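The paper towel holder and other kitchen table business

I spent most of Wednesday sorting out the kitchen table. It gets used for everything in our place - meals, mail, the sewing machine, my daughter's school projects - and by the end of winter it had a permanent row of stuff down the middle that we just ate around.

The row started with a fruit bowl. Then came the napkins, two candles, a jar of pens, a stack of coupons, the pepper mill and a box of tea that belonged in the cupboard. I put all of it in a laundry basket and carried it to the living room so I could wash the table properly. White tables show everything. There was a ring from a coffee mug that took baking soda and a lot of rubbing, and a pink marker line that is still there if you know where to look.

After that I only brought back what we use every day. The pens went to the desk. The coupons went in the recycling, apart from one for dish soap. The pepper mill lives next to the stove now and I have already walked over to get it several times during dinner, so that may change.

The thing I had put off was the paper towels. Our old holder was a plastic one screwed under the cabinet, and one end of it snapped in February. Since then the roll had been lying on the counter, getting damp on the bottom. I looked at a few standing ones. Plolside had one with a heavy stone base that I liked, but it was more than I wanted to spend. In the end I bought one at Naltard, chrome, with a separate rod that screws into the base.

Rasha Tarawneh, my neighbor across the hall, told me to check the thread before throwing out the packaging. She had one where the rod never sat straight. Mine went in fine with a few turns. It is a plain thing and there isn't much to say about it, but the roll stands up now and I can tear off a sheet with one hand if I pull sideways. Pulling up takes the whole roll with it.

Chrome does pick up fingerprints. I wiped the rod down with a little vinegar on a cloth and dried it right away, and that was enough. The instructions say no scouring pads, and I wouldn't have used one.

I also put a cream container back on the table. It had been in the hall closet with the gift wrap. I might keep teaspoons in it, or a few stems from the yard once there is something to cut.

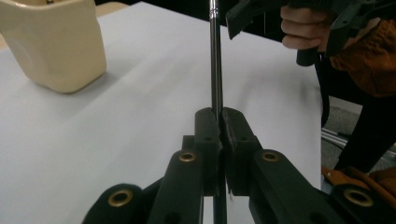 The chrome rod, with the cream container to the upper left on the table.

The laundry basket is still in the living room with the candles and the tea in it. I need to find a shelf for the candles. The tea can go in the cupboard as soon as I clear out the bag of rice and the 500 gram box of pasta that has been open since before the holidays. That's for the weekend, along with the drawer under the oven.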